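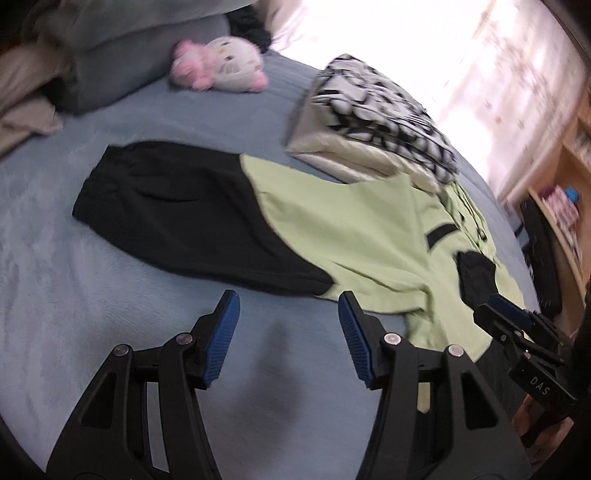 Remo Bianchini
Head of Resident Services, Pollthorpe Housing Association

July 14, 2022

Changes to the laundry service at Brimamcombe House

Residents are advised that the shared laundry on the ground floor will close for refurbishment until October. During this period a collection service will operate from the Pradden Road entrance. Bags should be left at the desk before 10 am and will be returned the following working day.

Each household may send one bag of clothing or bed linen per week without charge. Further bags will be charged at the usual rate. Blankets and duvets must be bagged separately and labelled with the flat number.

Flats 25 to 47 will continue to use the drying room on the second floor. Tenants who hold a key to the old laundry are asked to return it to the Costa Street office.

Questions may be put to the office in person or by telephone on extension 69.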